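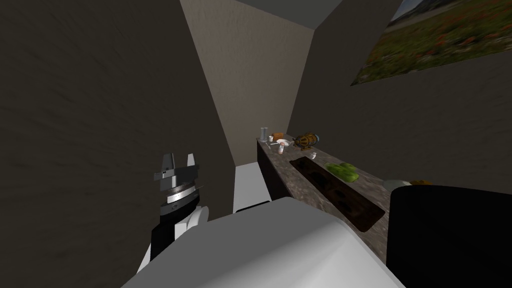

Deposit held back for "wall marks" after ten months
Posted by Maiara Lacerda in Renting

I moved out of a flat in Duvdale in July. The agent, Wollum, kept $148 of my $716 deposit for repainting the hallway. The marks were light scuffs from bags and shoes. Nobody from Wollum came to the checkout with me. Do I have any way to get the money back?

Gervásio Mendonça
Check your lease for the words "normal wear." Most leases have them. Light scuffs in a hallway usually count as wear, and a landlord can't charge for that in most places. Write to Wollum and ask for an itemized bill and the date the wall was last painted.

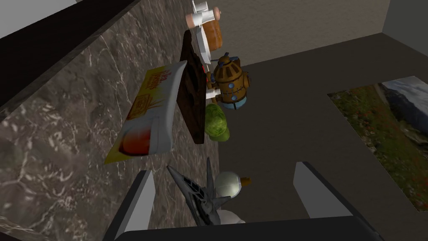 Keep it to one page. Attach your move-in checklist if you have one, and give them a deadline to reply. I used 10 days and got an answer on the last one. If they ignore you, small claims is the next step. The filing fee depends on your county.

Genivaldo Xavier
they did this to me too. never got it back but I didn't push

Dirceu Marinho
Gervásio is right about the letter. Send it certified and keep the receipt.
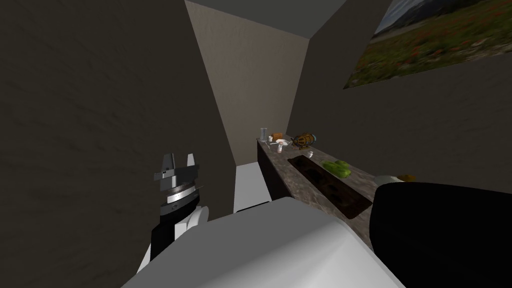 Paint also loses value over time. If the hallway hadn't been painted in years, they shouldn't bill you for the full job. Ask for the painter's invoice as well, and don't cash a partial check marked "paid in full" until this is settled.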